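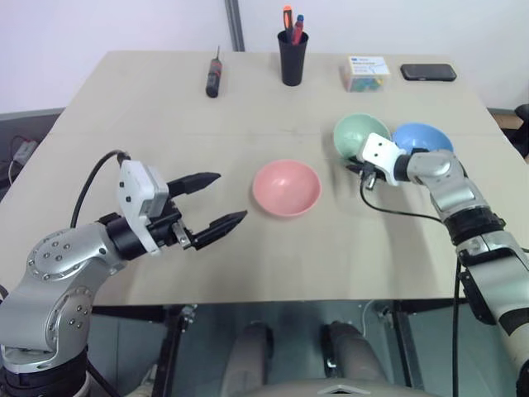

Both arms down at the bowls, left gripper open. Pink, green and blue bowls are the test set.

Two-arm bench cell: left gripper drifting, cable or zero?
Forum: Small Cells and Benchtop > Maintenance

fencewire_88
Pic at top is the cell. Two arms, one table, three bowls, and a job sheet that says "nest bowls by size", which a toddler can do in four seconds and my cell can do in 40 on a good run.

Left gripper has started closing off-centre. It comes in on the rim fine, then one finger touches early and shoves the bowl sideways before the other gets there. The right arm runs the same program mirrored and doesn't do it. Counter says 2,069 cycles since I last had the fingers off. Wrist bracket is the printed one off the Pärn files, white, two screws.

Before I pull it apart: would you go the cable first, or re-zero first? Controller is running Brasero, whatever build was current in April.

mallee_mech
Re-zero first. It costs you nothing and you'll have to do it afterwards anyway. Power down, fingers fully open by hand, back up, home, then close on a gauge block and see which side lands first. If it's the same finger every time it's mechanical. If it swaps sides, have a look at the cable.

Also check the linkage pins at the base of the fingers. Mine wore oval at 500 hours and I spent a fortnight blaming software, as is traditional.

toolroom_tragic
Disagree with mallee. Cable first. I can see a black one coming off the top of the housing on the left wrist and heading down behind the forearm. Depending how it's tied off, every time the wrist rolls it's going to tug on that housing, and if the bracket's printed it'll flex. You can re-zero till the cows come home and you'll be zeroing a moving target.

And your right arm has one looping down to the table. That'll snag a bowl one day, and then you'll have two threads going.

fencewire_88
The loop on the right is deliberate. It was tight, I gave it slack, the dropouts stopped. I'll grant you it's ugly.

toolroom_tragic
Slack is good. Slack lying where the bowls go is optimism. Clip it to the forearm with a bit of service loop at the wrist, same as you'd do on a big arm.

plover_at_plalar
We've got three of these benches at Plalar and I'd back toolroom on the cable and mallee on the pins, which I realise pleases neither of them. Order I'd do it in:

1. Unclip the left cable at the forearm and let it hang free. Run 20 closes at low speed.
2. If the drift goes away, re-route it and you're done.
3. If it doesn't, fingers off, check pins and linkage for play.
4. Bracket screws. Snug, no more. Printed white plastic and an enthusiastic bloke with a hex key is how I came to own a drawer full of cracked brackets.
5. Re-zero last.

Unrelated, but is your toolkit living on the far side of the table during runs? Screwdriver, cup of pens, phone. Ask me how I know what a wrist does to a phone.

fencewire_88
It's out of reach. I checked the envelope.

mallee_mech
The envelope in the software or the envelope when it loses home and goes for a wander?

fencewire_88
...moving the phone.

gantry_goose
Has anyone considered the bowls? Smooth rim, rounded edge, pointy fingers. Even with perfect zero you'll get a bit of sideways kick when one tip lands a hair early. I stuck thin silicone sleeves on mine, the Fuvness ones, and it went from annoying to tolerable. Cheaper than a day of stripping things down.

toolroom_tragic
Sleeves hide the fault. He's got a good arm and a bad arm on the same bowls. Fix the bad one.

gantry_goose
I like hiding faults. It's most of my maintenance budget.

fencewire_88
Update for anyone keeping score. Did plover's list.

Cable free: better, still there. So toolroom gets half a point. It was pulling on the housing at full roll, re-tied it with more length and clipped the right one while I was at it.

Fingers off: one linkage pin on the lower finger had play you could feel with a thumbnail. Mallee gets the other half. Swapped the pin, wiped out the old grease, put a smear of new stuff in, bracket screws snug (one had backed off by about a turn). Re-zeroed on the block, both tips landing together as near as I can tell.

Ran it at half speed for 348 cycles with no shoving. Full speed tomorrow. I'm putting a pin check on the job sheet every 400 hours.

mallee_mech
Make it 300 if it runs pointy fingers on hard rims all day. And write the date on the bracket in texta so you know which one you're swearing at.

toolroom_tragic
Half a point. I want it noted that I said cable first, and cable was first.

plover_at_plalar
It was first on my list.

fencewire_88
Will post if it comes back. Does anyone have the part number for the pins? The bag I got mine from has no label and there are two left in it.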